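Planning the second cell: where the money goes before the arm arrives

Feb 17, 2023

We've got the go-ahead for a second assembly cell in May, and I don't mind saying I'm thrilled! The first one taught us masses, and a good deal of what it taught us was about spending. So this item is about the budget: what's in it, what we've moved around, and what we'd still like your help with before the order forms go out.

First, the arm. It's the line everyone asks about, and it's also the one that has given us the least trouble. We had quotes from Besetti and Sandu, both for a six-jointed arm of similar reach, and the two were close enough that price didn't settle it. Besetti includes the cable set and the first year's service visit. Sandu charges for both but delivers sooner. We've gone with Besetti, mainly for the service visit, and partly (I'll admit it) because their engineer answered a very long list of my questions on the same afternoon I sent it.

The gripper is a separate purchase and always should be. Last time we took the one that was bundled with the arm and then bought another within a few months, when the parts changed and the fingers were too wide to get between them. This time we've put the money aside for the gripper body now, and we're leaving the fingers until the part drawings are signed off. Fingers are cheap to make and quick to swap. We can have several sets cut in our own workshop, and a set that turns out wrong costs us a bit of stock and a morning.

Then come the trays, the mounting board and the stand, or what the finance sheet calls "sundries". Please don't call them sundries! On the first cell these things together overran by more than any other heading, and most of the delays came from them too. A tray that shifts by the thickness of a fingernail will stop a whole run. We have now given them their own heading on the sheet, with their own sign-off.

The Vonico simulation licence has been the happiest surprise of the whole exercise. We took a short licence to try the layout out on screen, and it has already changed two decisions. We'd planned a tall central stand with the board wrapped around it on three sides. Once we could drive the arm through the layout, it was clear that a side position with one long board gave us a much simpler reach, so the wrap-around board has been dropped from the order. We also found that we could run two trays on the same board, one behind the other, without buying a longer table. 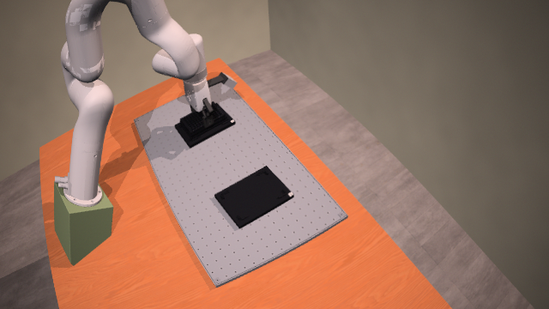
Do we need to buy the perforated board ready-made, or can we drill our own?
Buy it ready-made. Hole spacing has to be consistent right across the plate if fixtures are going to move from one position to another, and our own drilling wasn't good enough on the first cell. The bought plate costs more on paper and less once you add up the hours spent shimming and re-measuring.

While we're on layout, a word about floor space. The new cell goes into the bay next to the packing bench, and the bay is smaller than the drawing suggests once you allow for the door swing and the walkway. Please don't plan on storing anything there from the end of the month. The safety fencing is in the budget as a fixed item and we aren't looking for savings in it. Light curtains were considered for the side nearest the bench, and we may come back to them next year.

On to spares. The rule for the first cell was to buy spares when something broke, and we all remember how that went. For this one we've set aside 1,091 pounds for spares on day one, which covers a second set of hoses, a spare sensor for the gripper, fuses, seals and a handful of the connectors that are slowest to arrive. It's an odd figure because it's simply what the list came to. We'd rather approve a list than a round number.

We've also kept 1,000 pounds back for trays. Brimo are making the first pair for us and their lead time is 13 working days, so a change in the part late on means a new tray and a wait. Having the money already approved takes one of those two problems away. If the part doesn't change, the money goes back into the pot.

Training is the heading I most want to protect. We have 70 hours in the plan, shared between the day and evening shifts, and it includes time in the simulator as well as time at the cell itself. I'd love to see people who haven't touched the first cell put their names down. You don't need any programming. If you can follow a jig drawing and you're patient with small parts, you'll pick it up, and the simulator is a lovely place to make mistakes. You can drive the arm straight into the table as often as you like!

Things still open:

Whether the Vonico licence should be extended past the summer. I'm in favour. It would let us test new part layouts without stopping production, but it needs a heading of its own and at present it's being paid for out of the design budget.

Whether we buy a second gripper body as a spare or rely on Besetti's exchange service. The exchange service looks good, though we're waiting to hear what happens over bank holidays.

Power and air. The bay has a supply for both, and we need the pressure checked with the packing line running. The quote for a new drop is in, but we'd like to know if we need it before we spend it.

Where the control cabinet goes. It can stand behind the fencing or on the wall side. Wall side is neater, and the cable run is longer, so there's a small cost either way.

If you have views on any of these, or you spotted something on the first cell that we ought to have bought and didn't, write it on the sheet pinned up by the tool store or reply to this newsletter. Small things are very welcome. The best suggestion so far has been for a shelf to put the teach pendant on, and it's going on the order.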